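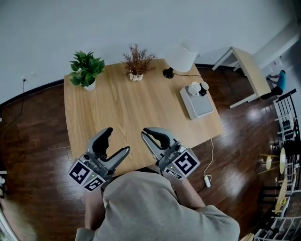
Towns should stop closing branch libraries on the grounds that the main library has more books.

Landberg closed its Kineck Street branch in July. The case for it was simple. The main library has a bigger collection, longer hours and a parking lot. Circulation at Kineck Street had been falling for years, and the building needed a new roof. On paper it makes sense to run one good library instead of two.

I used the branch for most of my adult life, and I rarely went there for a particular book. I went because it was two blocks from my apartment and I could stop in on the way home. If I wanted a particular book I put in a request and the van brought it over. The size of the collection in the building didn't matter much to me, and I doubt it mattered to the people I saw there. They were reading the paper, printing forms, or waiting for a kid to finish homework.

The main library is a 10-minute drive. By bus it takes two buses, and the second one stops running early in the evening. The report to the city council called this "within reasonable reach." Whoever wrote that owns a car.

Hanane Berrada ran the Wednesday reading hour at the branch and was moved to the main library with it. She told the council that attendance dropped by half in the first month. The families who still come are mostly families who already lived on that side of town. The ones from Kineck Street didn't find another reading hour. They stopped going.

The city did offer numbers. The branch cost $186 per active cardholder last year, well above the main library. I don't dispute the figure, but an active cardholder is someone who checked something out. A man who sits at a table every afternoon and reads magazines doesn't count. A teenager using the computers doesn't count either. If you measure a branch only by what leaves the building, it will always look expensive.

Gleice Miranda, the one council member who voted no, suggested keeping the branch open three afternoons a week with a smaller staff. That idea got four minutes of discussion. It should be brought back before the building is sold. A part-time branch with an old roof is still a place to go, and the request van already drives past it.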